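4 Choosing where to close: the contact proposer

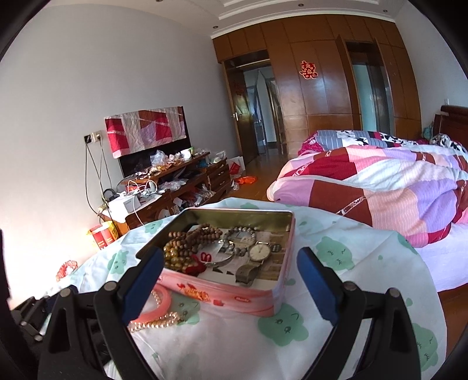

Figure 3. A view from the hand-held gripper at an open tin of small keepsakes, with both finger pads near the front corners. One bracelet lies on the sheet in front of the tin.

4.1 What the proposer has to decide

Jewellery turned out to be a wonderful test for our planner. In a view like Figure 3, a coil of prayer beads, a slim bangle, a wristwatch and a tasselled charm all share one small box, and each asks for a different grip. A bangle can be pinched almost anywhere on its ring. A strand of beads can be pinched almost anywhere too, but the rest of the strand follows, often bringing a neighbour along with it. The first version of Larnier treated every item as a rigid lump and aimed for its centre, which for a bangle is a patch of empty space!

The present version splits the decision in two. A segmentation network first labels each visible item as rigid, ring-like or strand-like. The proposer then draws 52 candidate finger closures per item and scores each one for reachability, clearance from the walls of the container, and expected drag on whatever lies nearby. The drag term was Higinio Espinoza's idea, and it is the part of the system we are fondest of. It needs no physics engine — only the mask outlines and a learned guess at which items overlap.

4.2 Walls and wide-angle views

Thin container walls gave us more trouble than the items did. Our lens bends straight lines strongly towards the edges of the view, and early wall estimates bent with them. We now fit the rim of the container after undistortion and keep that fit for 13 consecutive camera updates unless the residual jumps. Araceli Varela rewrote this step as a separate Xolalpa module, so it can be swapped out without touching the scoring code.

Items outside the container, such as the pink and pale gold bracelet in Figure 3, skip the wall term entirely. They still compete in the same ranked list, and we were delighted to find that no special ordering rule was needed. With no wall to avoid, their scores tend to rise by themselves.

4.3 Timing

The proposer runs at 30 Hz on the desktop machine and drops to 2 Hz when strand masks are recomputed from scratch. That slower mode is noticeable but workable, and we return to it in Section 6 together with the Sulberg ablations.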